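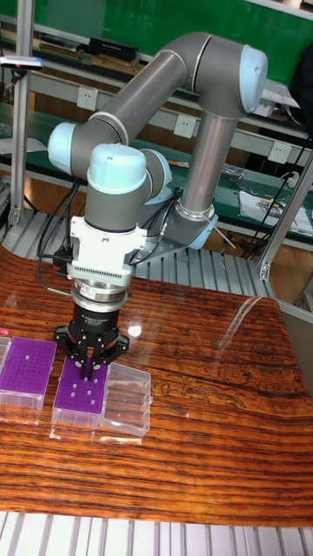

Segundo Abílio Barreto, o erro mais comum ao arrumar tubos é encher a caixa antes de decidir a ordem das posições -- depois, qualquer troca obriga a refazer o registo inteiro.

Arrumar tubos em caixas com grelha perfurada

1. Limpe o tampo e disponha as caixas em fila, com os lados compridos paralelos.
2. Encaixe a grelha até assentar nos quatro cantos. Uma grelha inclinada prende os tubos.
3. Defina a posição A1 no canto superior esquerdo e mantenha-a em todas as caixas.
4. Preencha linha a linha, da esquerda para a direita. Deixe 3 posições livres no fim para inserções posteriores.
5. Reserve uma caixa transparente sem grelha para tubos com rótulo ilegível.
6. Registe caixa, linha e coluna na folha de inventário antes de fechar a tampa.

Para coleções com mais de 400 tubos, use uma folha por caixa -- a pesquisa numa lista única torna-se lenta.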